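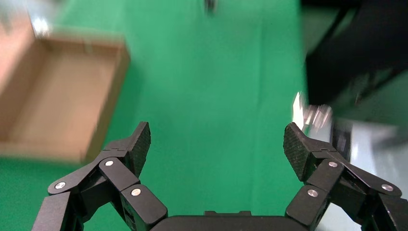
**FOR IMMEDIATE RELEASE**

# Kekeck of Wiltby brings out the Eshun tray, a plain open box for the table where everything lands

WILTBY – Kekeck, the Wiltby maker of cardboard boxes and table coverings, will put its new Eshun tray on sale this March, together with a bright green table covering that was first made for the company's own sorting tables and has been asked about by visitors ever since. The tray is a shallow, open box in ordinary tan-brown cardboard with low walls all the way around. It has no lid, no printing on the sides and no compartments, and the company is very fond of it.

The Eshun tray is meant for the in-between stage of tidying, when the drawer has been emptied and the contents are spread over the table and have not yet gone back anywhere. Most households own plenty of deep boxes, and deep boxes are wonderful for the attic, but they make poor company on a kitchen table. Things slide to the bottom and stay there. With low walls you can see straight in from your chair, reach over from any side, and pick out the one battery or spool of thread you were after without tipping the whole lot out again.

"We have been making tall boxes for so long that it took us a while to notice our own packing room was full of short ones," Kekeck said in a statement. "People had been cutting boxes down with a knife for years and keeping them under the tables. Some had been in use so long that the corners had gone soft as felt. We thought it was about time we made them properly, with corners that hold and an edge that is kind to your wrists."

## Tried out on the tables of Plidumby

Before settling on the final shape, Kekeck lent trays to 107 households in Plidumby, the next town over from Wiltby, and asked them to use the trays however they liked and tell the company what went wrong. A total of 1,698 trays went out over the course of the winter. The company had supposed that each home would want a few and send the others back, but very few trays came back at all, and several homes wrote to ask for more.

The letters and notes that arrived with the feedback cards made for very good reading, and a number of them are now pinned up beside the coffee machine in the Wiltby office. One family used theirs for a jigsaw puzzle, with edge pieces in one tray and sky in another, and then went on using them for seedlings on the windowsill (with a sheet of plastic underneath, as cardboard and watering cans don't get along). Another home set a tray by the front door for mail, keys and gloves. There were trays for buttons, trays for recipe cards, trays for screws and hinges from a cabinet that was being repainted, and one tray that was said to belong entirely to a cat.

Not everything was praise. The early trays had a wall that was a little too low, and round things such as marbles and walnuts went over the top when a tray was carried across a room. The walls were raised slightly as a result. Several people also found that the bottom sagged when a tray was picked up by one end with something heavy in it, so the floor of the Eshun tray is now folded from a stiffer board. It is still best carried with a hand on each side, and Kekeck would rather say so here than have anyone find out with a tray full of nails.

## Two sizes, and why there isn't a third

The tray comes in 2 sizes. The larger is made for the middle of a table and will take a spread of papers, a set of paints or the contents of a good-sized kitchen drawer. The smaller fits beside it and is handy for whatever needs to be kept apart from the rest. They are both rectangular and both open on top, and the smaller nests inside the larger when the work is done and the table is wanted for supper.

A very small size was made up as well, and it looked charming, but in Plidumby it kept getting lost underneath things. It has been set aside for now.

Trays are sold flat in packs of 3 and are folded into shape at home without tape, glue or staples. The walls fold over on themselves and tuck into the floor. The first one may take a minute or so of turning it this way and that, and a folding guide is printed on the paper band that holds each pack together. When a tray has reached the end of its days it can be flattened again and put out with the other cardboard, provided nobody has painted in it too enthusiastically.

## The green covering

The table covering has a longer history. Kekeck's sorting tables in Wiltby were once left bare, and small parts had a way of skating off them and under the shelves, where they would be found months later with a good deal of dust for company. The first covering was bought as a remnant, and green was simply the color that was left on the roll. It turned out to be a happy accident – tan cardboard, white paper, dark metal and clear plastic all show up nicely on it, and a dropped paper clip can be spotted from a standing position.

Since then every sorting table has been covered in the same bright green. Visitors to the packing room tend to ask about the color before they ask about anything else, and a fair number have tried to buy a length of it on the way out. This spring they will be able to. The covering is sold on its own or with a pack of trays, and can be trimmed with household scissors to suit the table. It is laid flat without clips and rolls up for storage; folding is best avoided, as the creases take a few days to settle and a light tray will rock on them.

"It is a very green green," the company said. "We did look at a gray and at a softer sage, and they were handsome, and you could lose a thumbtack on either of them in a heartbeat. So we are staying with the one we know."

## A few suggestions for getting started

Kekeck has been asked by shops to offer some advice for customers who are facing a crowded drawer or closet, and the following comes from the packing room, where sorting goes on all day long.

- Cover the table first and leave a good stretch of it clear. A table filled edge to edge with trays leaves no place to put the thing in your hand.
- Set the first tray off to one side, toward a corner, and work in the open space beside it.
- Empty one drawer at a time, however tempting the next one looks.
- Leave the trays without labels until the end. The piles nearly always change their minds halfway through, and a label makes people reluctant to move things.
- Keep one tray for the odds and ends that belong to nothing, and be patient with it. The lid it goes with may be in the next room.
- If supper comes before the job is finished, carry the trays to a shelf as they are and roll up the covering behind them.

## Open tables at the Wiltby packing room

To mark the launch, Kekeck will set out trays and green-covered tables in its packing room at Wiltby through the whole of March, and anyone is welcome to come by and fold a tray, try out both sizes, or bring along a drawer from home and sort it in good company. The room opens at 10 in the morning. Coffee and tea will be on hand, and there is room by the side door to unload a car. Drawers of every condition are welcome, and the company promises not to remark on the contents.

Households in Plidumby that took part in the winter trial may keep their trays, with Kekeck's warm thanks, and can exchange any early low-walled ones for the finished version by bringing them to Wiltby during the month. A tray that has been written on, painted or slept in by a pet will be exchanged just the same.

Shops that wish to carry the tray or the covering may request a sample pack, made up of both tray sizes, a folding guide and a small piece of the green covering. Orders placed in March will be filled in the sequence they come in.

## About Kekeck

Kekeck makes cardboard boxes, trays and table coverings in Wiltby for homes, shops and small workshops. Its boxes are cut and creased in the same building where they are packed, and its packing room has been open to visitors for as long as there have been visitors to ask. The Eshun tray is the company's first product designed to be used without a lid.

**Press inquiries:** Kekeck Press Desk, Packing Room Entrance, Wiltby. Sample packs and folding guides are available to reporters on request.

###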